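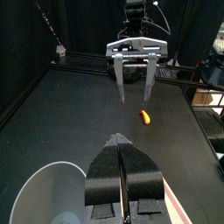 Figure 2. A narrow vertical seam between two closed black fingers, with a thin bright edge along it.

4.2 Gap, crack, seam, slit

English has a generous supply of words for places where something isn't. Speakers asked to define these words do so with great confidence and then break their own definitions within a sentence or two. A seam, we were told by one resident of Nukodthorpe, is where two things have been joined on purpose. She went on to describe the seam between her garage and the neighbor's, two buildings that were put up in different decades by people who weren't speaking.

The material for this section comes from the repair requests described in Section 3: roughly 3000 short messages sent by tenants to the housing offices in Nukodthorpe and Stirska. Repair requests suit our purpose because the writer wants something fixed and has no interest in sounding literary. They also contain a good deal of material on upstairs neighbors, which we have set aside with some regret.

The dictionary account, which we will call the width account, places the four words on a scale. A gap is wide, a crack is narrow, a slit is long and narrow, and a seam is so narrow that it may have no width at all. Shen's handbook of household English adopts this view and prints a small ruler beside the entry. If the account were right, tenants should switch words as openings grow. They do nothing of the kind. One tenant in Stirska wrote to the office over a whole winter about a single opening under a kitchen window. It was a crack when it appeared, a crack when it let in rain, and still a crack in March, by which time she could post a letter through it. She knew this because she had posted one, addressed to the housing office.

What does predict the choice of word is blame. Crack was used where the writer held that a surface had once been whole and that someone had allowed it to stop being so. Gap was used where two things had never met properly, and here the fault lay with whoever put them in. Seam was nearly free of blame and turned up mostly in messages about carpet. Slit was rare, and 30 of its 37 uses concerned window screens and a cat.

Guoqing Jiang, who coded the messages, proposed that the difference could be tested by looking at the verbs. Cracks appear, spread, open up and get worse. Gaps mostly just sit there, although they can be left, and the person who left them is usually mentioned. Seams come apart. A seam that has come apart is then promoted to a gap, sometimes in the same message: "The seam has come apart by the bath and now there is a gap, please see my last four emails."

Replies from the housing offices follow a different pattern. Staff in both towns preferred gap whatever the tenant had written, and a few went further and wrote opening, a word with a hopeful ring that no tenant ever used. We take this as mild support for the blame account. An office that agrees to look at a crack has conceded that something broke, while an office that agrees to look at a gap has conceded very little and can do it after lunch.

Two complications should be noted. The first is Hulach Court, a large block on the edge of Stirska where tenants use split for everything, including doors that won't close and a disagreement over parking. We have no explanation for this and the tenants did not feel they owed us one. The second is that our messages are all complaints. People who are happy with their gaps don't write in, so we cannot say what they call them. The interviews in Section 5 go a small way toward filling the hole, a word we have left for other researchers.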